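Budgeting for a second small arm: what am I forgetting?
Posted in Workshop & Bench Automation
2 replies

clodow_basement

I run one hobby-size arm on a white table at home and would like a second one before the end of June. The plan is to have the pair sort small fabric goods, mostly dark socks and offcuts, into bowls. My spouse has approved a total of 465 dollars, a number arrived at by a process I was not invited to.

The Lemovard kit fits inside that with a little left over, if I print the green parts myself. The assembled version from Usmani is 1,185, and for that money I would expect it to fold the socks and put them away. I already own a printer, a drill and more zip ties than is healthy.
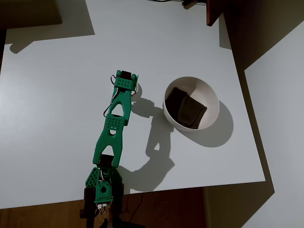 Current arm at the bowl, with the dark cloth it is supposed to deal with.

So the kit looks like the obvious choice, but the last time something looked like the obvious choice I ended up with a garage full of bathroom tile. What should I be setting money aside for that isn't on the parts list? And is it worth paying for better servos right away, or do I wait until the cheap ones complain?

Beat Zwahlen

Spares. Buy two extra servos with the kit, same model, same order. One of them will be for the gripper and the other will be for the gripper again. Shipping on a single servo costs nearly what the servo does, and you'll be ordering it the evening before you wanted to show somebody.

Then the power supply. Kits like to include one that runs the arm fine until it has to lift something with its elbow out straight. Two arms on one supply is asking for trouble unless you've added up the stall current for every joint, so read the servo sheet and do the sum before you pay for anything.

After that I'd put money into light. You have hard shadows on that table, and dark cloth in the bottom of a deep bowl is a miserable thing for any camera to make sense of. A couple of cheap diffused lamps did more for my setup than the fancy servos I bought first. A shallower bowl costs next to nothing too.

I'd hold off on better servos. Run the stock ones for a month and upgrade whichever joint gets hot.

Filament: budget for printing every link about one and a half times. You'll see.

grultis_fan

just get the assembled one, life is short

clodow_basement

Thanks Beat. Spares, supply and two lamps are on the list, and I'm now 5 dollars under, which I'm told is also spoken for. Grultis_fan, I will forward your suggestion to the finance department and let you know which couch I'm sleeping on.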